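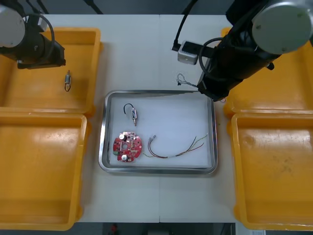

A circuit board is a flat plate that holds small electronic parts and connects them to each other. Thin paths of copper on the board carry electricity from one part to the next. Most boards are rectangles, but a board can be cut to fit the case it goes into. The round red one in the steel tray has notches along its edge, like a gear, and a hole in the center. The two white cylinders on it are capacitors. A capacitor stores a small amount of electric charge and releases it when the circuit needs it.

Wires

A wire has metal inside and plastic outside. Electricity moves through the metal. The plastic keeps it from reaching other wires. A group of wires that belong together is called a harness. The colors help a worker tell one wire from another.

Crimp connectors

A crimp connector is a small metal piece squeezed tightly onto the end of a wire. It lets the wire be attached without solder.

Text: Ronja Holmgren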